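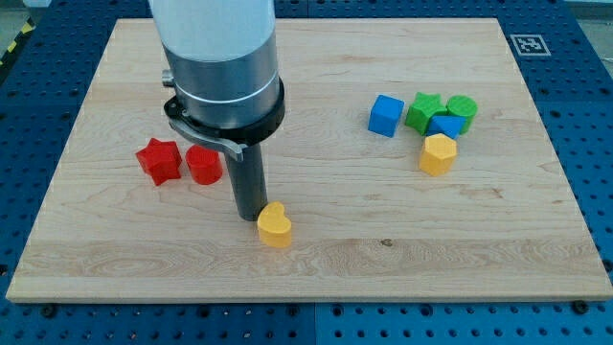
Maple board, natural grain with a small dark knot.

Cedum Maple Boards

Cedum boards are solid maple, planed on both faces and sold unfinished. They are meant for shelves, bench tops, drawer fronts, cutting surfaces and small furniture. Every board is cut, dried and planed at our mill in Kuvville and checked by hand before it is wrapped.

Maple is a hard, close-grained wood. It takes screws well if you drill first, holds a crisp edge and sands to a very smooth face. Color runs from cream to light tan. Streaks and small tight knots are normal in this grade and are not treated as defects. Loose knots, splits and bark edges are, and boards with those are pulled before packing.

Sizes

All standard boards are 300 mm wide. Choose from two lengths:

Short: 795 mm
Long: 900 mm

The short board fits the Jatoi wall bracket set with no trimming. The long board is the one most people buy for bench tops and desks. We can cut either length down for you at no charge, but we can't take back a board once it has been cut to order.

Pack sizes

Boards are sold singly or in a pack of 4. Boards in a pack come from the same drying batch, so the color is usually closer than it would be if you ordered them one at a time. We don't match grain. If you need boards that look alike for a cabinet or a run of shelves, put a note on the order and Dilek Aydoğan in the packing room will pick them out as well as she can from what is on the rack.

Working with the board

Leave the board unwrapped in the room where it will be used for a few days before you cut it. Stand it on edge or lay it on battens with air on both sides.

Drill a pilot hole for every screw. Maple will split near the ends if you skip this, and soft brass screws can snap. Keep screws well in from the ends — farther than you would with pine.

Use sharp blades and keep the work moving. Maple burns easily under a slow saw or a dull router bit, and the marks go deep enough that they take a lot of sanding to remove.

Finishing

Clear oil or hard wax gives the most natural look. Coat both faces and all edges, including the side that won't show, or the board may cup. Dark stains tend to go blotchy on maple. If you want a dark color, test it on an offcut first or use a gel stain. For cutting surfaces, use a food-safe oil and renew it when the wood starts to look dull.

Do not leave the board standing in water or put it through a dishwasher. These boards are not suitable for outdoor use, even with a finish.

Delivery and pickup

Orders ship through Totport. Single boards go out in a cardboard sleeve with corner guards. Packs are strapped to a backing sheet and need a signature. You can also collect from the mill; choose pickup at checkout and wait for the email before you set out.

Check the board when it arrives. If it is damaged, keep the packaging and write to Bheki Zwane in customer service with your order number. Uncut boards can be returned in original condition. Return shipping is paid by the buyer unless the fault is ours.

Trade accounts and large orders: Precious Zulu, sales office.

Page updated Jul 14, 2026. The long board is low in stock, and the next drying batch is due in September.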